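Tips for Recording Good Practice Runs at Home

Updated 7 October 2025

I get asked a lot how I keep my recording sessions from turning into a pile of useless clips, so I finally sat down and wrote out what I do. I teach a small arm to do little hand jobs (buttons, sliders, lids, pegs) by driving it through each one myself and saving the run. The learning part happens overnight on a computer in the hall closet. The part I can control is the runs, and that's what these tips are for!

Clear the bench first, and I mean all of it. Coffee cup, tape measure, the mail. My first set from the bench on Grumdale was ruined by a roll of blue tape that I kept moving without thinking. The policy got very interested in that tape.

Wipe the lens before every session. A dry microfiber cloth is fine. If there's a greasy thumbprint (there will be, you grab the wrist to park it) use one drop of glasses cleaner on the cloth and never on the lens itself.

Pick your lamp and leave it alone for the first batch. I like a warm bulb off to one side with a bit of baking parchment clipped over the shade. Then for the second batch, move it on purpose. Drag it to the other side, open the blinds, turn on the overhead. You want variety, but you want to be the one choosing it. Changing the light halfway through a batch because the sun went in just makes a mess you can't sort out later.

Write the instruction down before you touch the controls. One plain sentence, same wording every time. "Move the top slider to 4." If you make it up after the run you will start describing what you got and forget what you were going for, and your labels drift. I keep mine on index cards in a recipe box, which my family finds very funny.

Set the start position, then mess it up a little. Slider tasks are the worst for this. It's so easy to put everything back at 1 each time, and then you have a lovely collection of runs that all begin at 1 and an arm that's hopeless anywhere else. I shuffle the cards and let them tell me where the sliders begin and where they end. 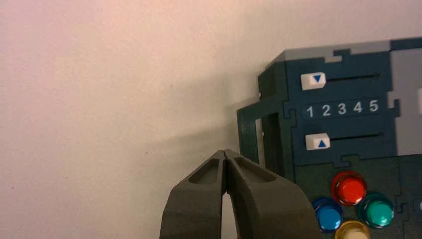
Go slower than feels natural, but don't stop. Long pauses are poison. If you hover for two seconds wondering which way to nudge, the arm learns to hover too, and then you get to sit there and watch it think about nothing. I do a couple of throwaway passes with the recorder off until my hands know the route – same as running through a piano piece before company comes.

Keep the fumbles, within reason. If I miss a button, back off and get it on the next try, that run stays in. Those recoveries are worth a lot! What goes in the trash is anything where I knocked the whole gadget sideways or sneezed on the controls.

Stick things down. A strip of museum putty under each corner holds a light gadget well enough for button presses, and it peels off clean. For sliders I add a clamp, as the sideways push will walk it across the table. The Mandel clamps I have came with bare metal jaws, so I glued a scrap of felt on each one.

Name your folders like a boring person. Task, batch, light. That's it. I had a December batch called "good ones FINAL" and to this day I don't know what's in it. I put the run log in a plain spreadsheet called Hindano (after an old laptop of mine) and every run gets a line, including the bad ones, with a word or two on why it's bad.

Quit while you're fresh. My best day ever was 62 runs and the last stretch was junk, all sloppy grips and late releases. Shorter sessions now, with tea between.

Back up before you review. Copy the whole session to a second drive, THEN start deleting. I learned this with the Virág set and I'm still sore about it.

One more that I nearly forgot: watch a handful of clips at full size the same evening, through the wrist view only. If you can't tell from that view alone what the arm is supposed to do next, it can't either, and you may need to come in from a different angle. Mine usually needs a little more tilt than I think.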